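Zeletham Handset Battery Log Set

Version 2, released Sunday, March 5, 2023

Charge and discharge logs from budget and mid-range Android phones, recorded during normal use and during fixed bench runs. The set is meant for people who work on battery life estimates, charge limit settings and standby drain. It holds no call data, no message data and no location data.

Contents

logs/daily - one file per phone per day, normal use
logs/bench - one file per bench run
meta/phones.csv - one row per phone
meta/firmware.csv - firmware build history for each phone
tools/ - loader and plotting scripts

CHANGES.txt
LICENSE.txt

Size

The set covers 51 phones. There are 157 bench runs. Daily logs vary in length from phone to phone, since owners could stop at any time. A phone with fewer than two full weeks of daily logs is kept in the set but marked short=1 in phones.csv.

How the daily logs were made

Each phone ran the Pernholm logger, a small background app that reads the battery values the system already exposes. It does not need root. It writes one row per minute while the screen is on and one row every five minutes while the screen is off. On phones with strict background limits the logger was added to the battery saver's exception list by hand. Where that was not done, the gaps are left as they are. We did not fill them.

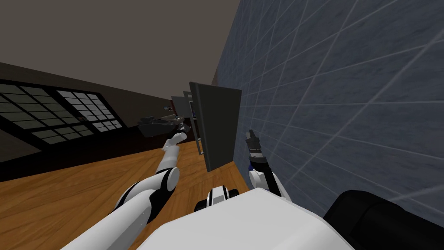 Bench runs follow a fixed script and are easier to compare than daily logs. Every run starts at full charge and ends when the phone shuts itself down. The screen is set to 200 nits with auto brightness off, and the radio is left on Wi-Fi only. Three loads are used: video playback from local storage, a scrolling web page, and a looping 3D room. Frame rate is capped at 50 in the 3D load so that phones with faster screens do not draw more frames than the others. The load name is stored in the run header and does not change during a run.

Columns, daily and bench

t - seconds from the start of the file
level - battery level in percent, as reported by the system
mv - battery voltage in millivolts
ma - current in milliamps, negative while discharging
temp - battery temperature in tenths of a degree Celsius
screen - 1 if on, 0 if off
plug - 0 none, 1 wall charger, 2 USB port, 3 wireless
saver - 1 if the system battery saver is on

Missing values are empty fields. A zero is a real zero.

Loading

The loader in tools/ needs Python 3.8 or later and pandas. Call load_day() or load_run() with a path. Both return a data frame with the sign of the current already corrected. If you read the CSV files directly, check sign_flip in phones.csv first. Some vendors report discharge as a positive number and the raw files keep the vendor's value.

Known problems

Current readings are not equally good on all phones. Several models update the value only every ten seconds or so and repeat the old one in between. These are marked slow_ma=1. Do not compute short peaks from them.

The Clendbridge phones report level in steps of two percent below a quarter charge. This comes from the firmware and could not be changed from the app.

Two phones took a system update in the middle of the daily logging period, and standby drain differs before and after. The build change is listed in firmware.csv. Split on it before you average anything.

Temperature is the battery sensor only. It lags behind the case and the processor, more so on phones with metal backs - do not read it as skin temperature.

Wireless charging rows are few, and come mostly from one model. They are enough to test a parser and too few for a comparison.

Privacy

Owners agreed to the release of the daily logs. Serial numbers were replaced with a short random ID. File dates were removed and each phone's days are numbered from 1. Time of day was kept, because overnight charging cannot be studied without it. App names were never recorded.

Suggested split

Split by phone, never by day. Days from one phone are close to each other, and a random split by day gives error figures that are much too low. A ready-made list is in meta/split.csv. The Stefanou baseline, included in tools/baseline, uses that list and predicts time to empty from the last thirty minutes of rows.

Changes from version 1

Bench runs with a wrong brightness setting were removed.
The plug column now separates wall and USB charging.
Column temp is in tenths of a degree on all phones; version 1 mixed units.
split.csv added.

Planned

A fix release is planned for April. It will add the missing firmware rows and correct the design capacity of one phone, now listed with the typical value in place of the rated one. No new phones will be added in that release.

License

Data: CC BY 4.0. Scripts: MIT. Please give the version number when you cite the set.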